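Catalog > Household and Light Shop > Two-Armed Helpers > Wurnilero

4 min read

Wurnilero Two-Armed Helper

Wurnilero is a two-armed helper for homes and small workshops, built by Brarnix and sold through Santoro. It tidies counters, moves light objects from one flat place to another, and will have a go at folding. If you came looking for something that cooks dinner and then cleans up after it, we would like one too, and we'll put up a page the minute somebody makes it.

Every unit ships with access to Imidell, the simulated room where Wurnilero does its practicing. It's a modest place with a wood floor, a door with small glass panes and a long white counter, and the rent is very reasonable. A new chore goes through 3,000 attempts there before we put it in the library. Anything dropped during those attempts is replaced free of charge by the computer, a service we can't extend to your kitchen.
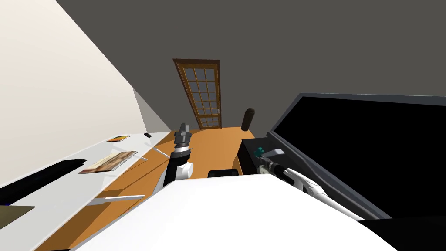

What it does well

Clearing a counter is the main event. Show Wurnilero where things belong and it will put them there, one at a time, with the calm of someone paid by the hour. It likes objects with a clear edge and a bit of height to them: boxes, jars, mugs with handles, blocks, most tools that fit in one hand. In a workshop it's happy sorting parts into bins, provided the bins stay where they were yesterday.

It also fetches. Fetching is slower than getting up and doing it yourself, and we've stopped pretending otherwise in the brochure. But plenty of people would trade a few minutes for not having to bend down, and for them this part of the machine earns its keep.

What it does less well

Flat things. A sheet of paper or a cloth lying on a table has almost nothing to get hold of, and a two-fingered gripper coming down from above has to pinch it, slide it to an edge or bunch it up and hope. You do this with a fingernail and don't think about it. Wurnilero has no fingernails, and thinks about it for quite a while.
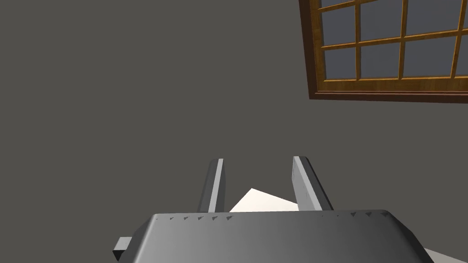
The usual advice is to leave a corner hanging over the edge, or to set flat items on something soft so the fingers can press in a little on either side. Dish towels go better than napkins, and napkins go better than mail. Single sheets of paper are in the library, marked "supervised," a polite word meaning you should stay in the room.

Glass is also supervised. So is anything with water in it, and so is the cat.

The chore library

There are 77 chores in the library as of the January update, and you can switch each one on or off. We sort them by how much attention they want from you:

Unattended: putting boxes on a shelf, sorting parts, returning things to a tray, lining up notebooks, picking up blocks.

Look in now and then: folding dish towels, clearing a desk, moving small potted plants.

Supervised: paper, glassware, liquids, laundry of any real ambition.

Fitted sheets are not in the library. We tried.

Tidying around houseplants moved up from "supervised" in the same update, mostly because the arms now take the long way past anything leafy. The shelf routine got a better sense of where the counter stops, too, and that was overdue.

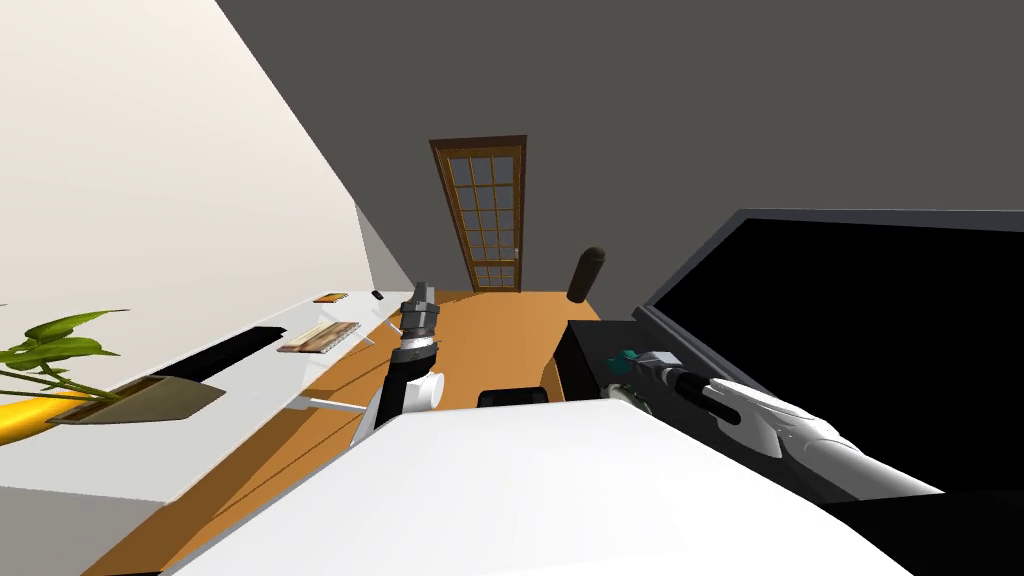
One customer wrote to us that after a month with Wurnilero her counter had never been so clear and her floor had never been so interesting, and asked whether the two might be connected. She added that she was keeping it anyway, since it had put away the same jar of buttons every evening without once sighing about it.

We wrote back to suggest turning on the edge guard, found under Placement in the settings. It makes the machine set things down a hand's width farther in. It is now on by default, and we're grateful for the letter.

Is it faster than a person?

No. A person in a hurry clears a counter in the time it takes Wurnilero to decide which jar to start with. Where it gains ground is the evening shift: start a list at 9 p.m., go to bed, and most of it will be done by breakfast, with a short note of what it gave up on and where it left the item. Read the note before walking around in socks.

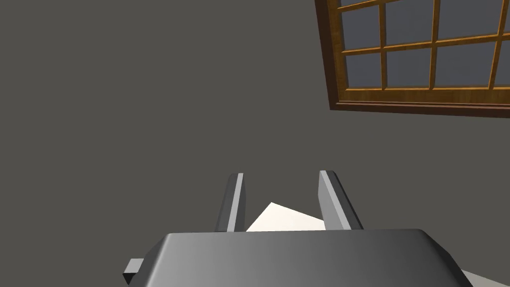

The gripper opens wide before each try, closes gently, and checks whether it has anything. If it hasn't, it tries once more and then moves on down the list. You can raise the number of tries, though past a certain point you're paying for electricity to watch a stalemate with a napkin.

In the box

Wurnilero unit with 2 arms, grippers fitted
Charging base and power cord
Spare finger pads
Imidell access, one household or one workshop
Printed guide, which you will have to pick up yourself

Weight: 62 pounds. Get help with the stairs. It doesn't do stairs, and it won't carry its own box.

Orders and returns are handled by Santoro. If you're sending one back, please empty the grippers first.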